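April 10, 2021

Hello again from the allotments end of Stisterholm, where the rhubarb is up, the pigeons are fat and I have finally finished the job I was moaning about in the last newsletter. A few of you wrote to ask how the old estate car was getting on (thank you, I was beginning to think I was boring everyone), so you're getting the full saga of the door that rattled.

For those who joined over the winter: I drive a Vumetti estate which has done more miles than I care to think about and which I love beyond all sense. It has carried compost, a wardrobe, two dogs and once a very angry goose. Since September the rear passenger door has made a noise like a drawer of teaspoons every time I go over the level crossing. I turned the radio up. That worked until Christmas, when the window on the same side started going down by itself on the Jirnen road, in sleet, and wouldn't come back up without me pulling over and hauling on the glass with both hands.

So, the choices were to pay somebody, or learn how a car door works. I rang round for a price, put the kettle on, and decided to learn how a car door works.

## What's inside a door, then?

Much less than I'd imagined, and most of it is air. You take off the trim (the bit with the armrest and the speaker), peel back a sheet of waterproof stuff, and behind that there's a metal skin full of holes, with the window gear bolted to it. The window gear is called a regulator. Mine is a sort of scissor arrangement with a little motor, and one of the plastic sliders had split clean in half. There was the teaspoon noise, sitting at the bottom of the door along with a pencil, a boiled sweet and the other half of the slider.

Getting the trim off was the worst part by a mile. It's held on with push-in clips, and I started out with a butter knife, which I don't recommend to anybody who is fond of their paintwork. By the third clip I'd given in and ordered a set of plastic levers. They came in the post two days later and did the rest in the time it takes to drink a mug of tea -- I could have wept. In the end I'd broken 8 of the old clips, and new ones only came in bags of 12, so if anyone nearby has the same car and needs four clips, shout!

I'd never given a thought to how much shaping goes into a sheet of metal nobody's meant to see. All those ridges and dips are there to keep a thin sheet stiff, the same way a folded bit of card will stand up when a flat one flops over. I've been boring my family with this at mealtimes. I've started looking at baking trays differently.

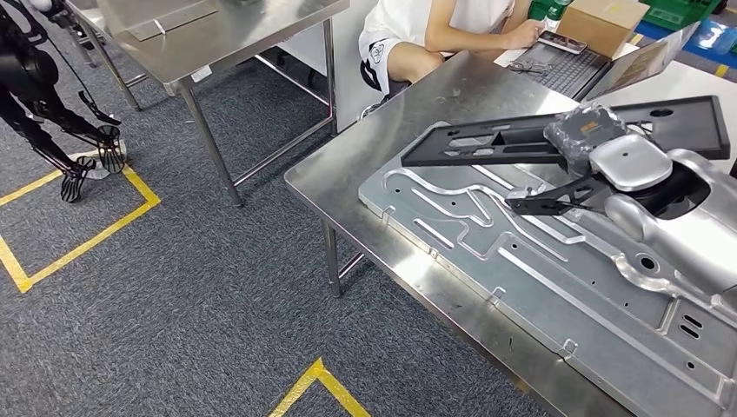

## The great parts hunt

You'd think a plastic slider would be easy to come by. It's the size of a matchbox and weighs nothing. The main dealer would only sell me the whole regulator, at a price that made me laugh out loud down the phone (I did apologise). The first scrapyard had the right car with the wrong doors. The second had the right doors, but somebody had been there before me and had all the window gear away.

In the end I tried Fragkou, the spares place behind the old dairy, which I'd driven past for years thinking it was shut. It isn't shut, it just hasn't painted its sign. They wanted a part number, and I'd had the sense to copy it off the broken half on to my hand. Only the last four digits had survived the washing up, 3644, but that was enough for them to find it. Two sliders in a paper bag, and change from a tenner. I bought the spare for the other side while I was there, on the grounds that it'll be next.

If you go, take cash, and don't go at lunchtime.

## Putting it all back

Here's my advice, for what it's worth from someone who has now done this exactly once:

- Tape the glass to the top of the door frame before you undo anything. Plenty of tape, more than looks sensible.
- Take a photo on your phone at every stage. I thought I'd remember which way round the little springs went, and I didn't.
- Put the screws in an egg box in the order they came out.
- Grease the runners while you're in there. White grease, and only a smear.
- Stick that waterproof sheet back down properly. I rushed it the first time, and after one good downpour I had a wet carpet and the whole trim to take off again.
- Try the window before the trim goes back on. Then try it again with the trim on.

The whole thing took me most of a weekend. A person who knew what they were doing would have it done before lunch, I'm sure, but I had the radio on and a packet of ginger biscuits and I can think of worse ways to spend 40 minutes looking for a dropped washer (it was in my shoe).

The window now goes up and down like a dream. The level crossing is silent, or at least the door is -- I can now hear something under the boot floor that I suspect was there all along.

## Before I go

The seed swap table is back out by the top gate, and there are far too many courgettes on it already, so please bring beans. My spare set of trim levers is in the shed, second hook on the left, for anyone who wants to borrow it. Just leave a note to say who's got them.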